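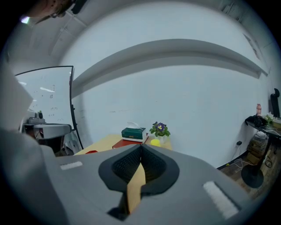 Workroom at the Grurketti building is open again after painting

Stenham, April

The upstairs workroom in the Grurketti building is in use again. The walls have been painted white, the whiteboard is back on its side of the room, and the groups which had moved to the library during the works have received their old hours back. The room can be booked from 8 in the morning, as before.

The painting took longer than was planned. When the old shelves were taken down from the long wall, the plaster behind them came away in several places, and it had to be repaired and left to dry before anybody could put paint on it. The building office had first announced a closing of 2 weeks. In the end it was 3, and the groups were told of the change by a note on the street door and by a message from the booking system.

The work was done by Amaral, a painting and plastering company from the town, which also did the stairs of the same building last year. The cost of 266 dollars for the additional plaster was paid by the building office and will not be added to the price of the room. Groups which had already paid for the closed period can choose between getting their money back and using the same number of hours later in the year. The office asks them to decide before summer.

The most visible change is the long wall. For many years it carried shelves up to the height of the ledge, and the shelves were full of old folders, boxes of cables, tins, a broken slide projector and a big quantity of magazines that no group wanted to claim. All of this is gone from the wall. The folders were returned to the groups whose names were on them. The magazines were offered at the entrance for several days, and what remained went to paper recycling. The shelves themselves were too weak to be mounted again and were taken by the painters when they left.

The wall is now white and has no furniture fixed to it. The long ledge stays where it was. There was a discussion about removing it, as it throws a shadow on the wall below and makes that part look a little darker than the rest. The painters looked inside at one end and found that the pipes for the heating pass through it, so the ledge was only cleaned and painted in the same color as the wall. The office asks that nobody stand things on top of it. In the past it was used for coats, for drinking glasses and once for a row of flower pots, and water from the pots was one of the causes of the damage in the plaster.

Paper may still be fixed to the wall, but only high up, where the sheets were before. This point was asked for by two of the groups, who like to keep their plans and lists where everybody at the tables can look up to them. Pins are permitted there. Adhesive tape is not permitted anywhere in the room, on the old paint or on the new. The painters spent most of one day removing tape marks, and in some corners the tape took the paint with it.

The whiteboard was in storage on the ground floor during the works and came back without damage. It is the same board with the thin dark frame that the room had before. Several people had asked for a bigger one, and the office has looked at prices, but for this year the decision was to keep it. The board is used much more than the building office had expected. The geometry evening draws its coordinates there, beginning with (0,0), the sewing group uses it to work out measurements, and the people from the walking club write their departure times on it and then forget to wipe them off.

There has been some disagreement about the wiping. Until now there was no rule. Some groups wanted to find their work again the next time, and other groups wanted to find a clean board when they came in. The new house paper has a simple solution for this: who wants to keep something on the board writes the word "keep" next to it, with the name of the group, and it may stay until that group has had its next session. Everything without a name can be wiped by anyone. The office supplies the markers, and asks that only these be used, as one of the older pens left marks which did not come off with the normal cloth. Faint traces of it can be seen when the light comes from the side.

The ceiling panels were not part of the job. They were only dusted, and one that was hanging a little low was pushed back in its place. The office has received complaints about the noise from the ventilation and says this will be examined together with the heating, before the cold season. The lamps are also the same. Some users find the room much brighter than before and have asked if something was changed there, but the difference comes only from the paint. Before, the walls were a dark cream color that had turned nearly brown above the radiators.

Bookings are made through Brerex, the same online calendar that is used for the other rooms of the building. During the works the room was marked there as closed, and for several days after the opening the calendar continued to show it as closed in the afternoons, although it was open. This mistake has been corrected. Groups with a fixed hour do not have to do anything, their hours have been entered again by the office. It is nevertheless recommended to check the entry once, mainly for the groups that meet only every second week, where some dates were shifted in the wrong direction.

Persons who want to use the room alone, for reading or for preparing a class, can do this without a booking when no group has it. The key is at the desk on the ground floor. It must be returned to the desk and not passed to the next person in the room, also when the next person is already known. Last winter the key was missing for several days in this way, and the office had to order a new one.

The tables and chairs can be moved freely but should be put back along the window side in the evening, so the floor can be cleaned. The tables must not be pushed against the long wall. New paint needs some time before it is completely hard, and the painters advised to leave a hand's width of space until the end of May. After that time it will be less sensitive, but the office would be happy if the space remained.

Not everybody is satisfied with the result. The sewing group has lost the shelf where it kept its boxes of fabric, and it now has to carry them up from the cellar for every meeting. A lockable cupboard was promised for the small corridor outside the room. It has been ordered, but the delivery was moved already once, and there is no new date. Until it comes, each group may leave one box in the corridor, closed and with its name on the lid. Boxes without a name will be brought to the desk.

Members of the geometry evening have on their side asked for a second board next to the first one. They find that a drawing with its text takes the full surface, and that the small numbers are hard to read from the last row of chairs when two exercises stand side by side. The office answered that there would be enough wall for it, but that it prefers to wait and see how the room is used now that the shelves are gone. The question will come back in the autumn, when the hours for the next year are given out.

For those who come for the first time: the entrance is from the courtyard and not from the main street. The workroom is at the top of the stairs, the door on the left. There is no elevator at the moment. Groups with members who cannot use the stairs can exchange their hour with a group in the ground floor room, which has a smaller board but the same number of chairs. The office arranges such exchanges without cost and would like to hear of them some days before.

The repair of the stair light, which was planned for the same period, has not been done yet. The switch at the bottom works, the one at the top does not. In the evening the last group is asked to leave the light burning and to tell the desk when going out.

Questions about the room, the refunds and the boxes in the corridor can be brought to the desk in the Grurketti building during opening hours. Lost things found behind the old shelves, among them a gray scarf, several rulers and a tin with foreign coins, can be collected at the same place until the end of the month.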